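Textiles and Dress, week 2: felt and how hats hold their shape

Okay, picking up where we ran out of time. I'd been telling you that felt isn't woven at all. Wool fibers have tiny scales, and with heat, moisture and a lot of rubbing they lock together for good. That's why your favorite sweater came out of the dryer doll-sized (mine did too, in August, and I'm still sore about it).

Blocking is the next step. The damp felt gets pulled over a form and left alone until it dries. Please don't rush it with a hair dryer – I've tried, and the crown went lumpy. 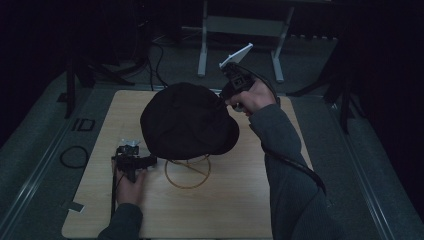 Soft hats are more forgiving than stiff ones. A beret has no real frame, so it sits however you push it, and a little steam will bring back one that's been squashed in a bag all winter. Stiff brims need sizing, which we'll get to next time.

For next class, read the Odlow chapter on wool up to page 80 and bring a scrap of something you think is felt. Syafiqah Govindasamy has the sign-up sheet for the dye room!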